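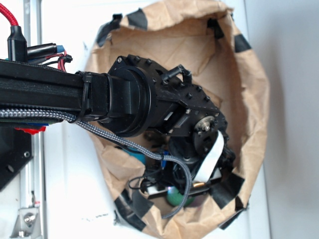
1/ Tindall Additive: service bulletin on polymer powder supply and build scheduling. 6/17/22

Tindall Additive is issuing the following updates for customers who order laser-sintered nylon parts from our Irnley and Trokton sites. Please read the full thread before placing new orders.

2/ The Irnley site has completed its change to a single grade of PA12 powder. Orders placed under the former grade will be honored at the quoted price. Drawings that name the former grade on the title block should be revised before the next release.

3/ Mechanical values for the new grade have been posted to the customer portal under Materials. Test bars were built flat, on edge and upright. Customers with parts under repeated load should review the upright values in particular, as these remain the lowest of the set.

4/ The refresh ratio for all standard builds is now fixed at one part new powder to one part recovered powder. Customers who require all-new powder may select this on the order form. A surcharge applies and is shown before checkout.

5/ Standard lead time from Irnley is 7 working days from order approval. Lead time from Trokton is 14 working days while the second sintering machine is recommissioned following its move to the new hall. We will post again when Trokton returns to its normal schedule.

6/ Express service remains available from Irnley only. Files must be approved by noon local time. Parts taller than the express build limit are moved to the next standard build, and the customer is notified by email before any change is made to the invoice.

7/ Dyeing: black and dark blue are offered at both sites. Red and green have been withdrawn at Trokton, where shade variation between batches did not meet our own limits. Open orders in those colors have been transferred to Irnley at no charge.

8/ File preparation. Elus, our online quoting and file-checking tool, now flags walls thinner than the recommended minimum at the time of upload. A flag does not stop the order. It asks the customer to confirm that the thin area is intended.

9/ Elus also checks for closed cavities. Unsintered powder cannot be removed from a sealed hollow part, and the added weight is not covered by our returns policy. We recommend two escape holes on opposite sides - one hole is seldom enough for a deep part.

10/ Since the February release, 393 customer accounts have been moved to the new version of Elus. Saved quotes were carried over. Saved shipping addresses were not, and account holders are asked to enter them again at their next login.

11/ Nested parts. Small components may be ordered in a sintered cage with a name tag. The cage is priced by volume in the same way as the parts inside it. Please leave a clear gap of 5 millimeters between the cage wall and the nearest part.

12/ Roscoe Nakamura has been appointed head of production planning for both sites. Mr. Nakamura previously managed post-processing at Trokton. Questions about build slots, split deliveries and repeat orders should be addressed to his office through the portal.

13/ Inspection reports are available on request and must be selected when the order is placed. Reports cannot be added after shipment - measured parts are drawn from the same build and are not kept on site.

14/ Customers holding a framework agreement will receive a revised schedule of prices by mail. Existing rates apply until the revised schedule has been countersigned. Replies to this thread are not monitored; please use the portal for all order inquiries.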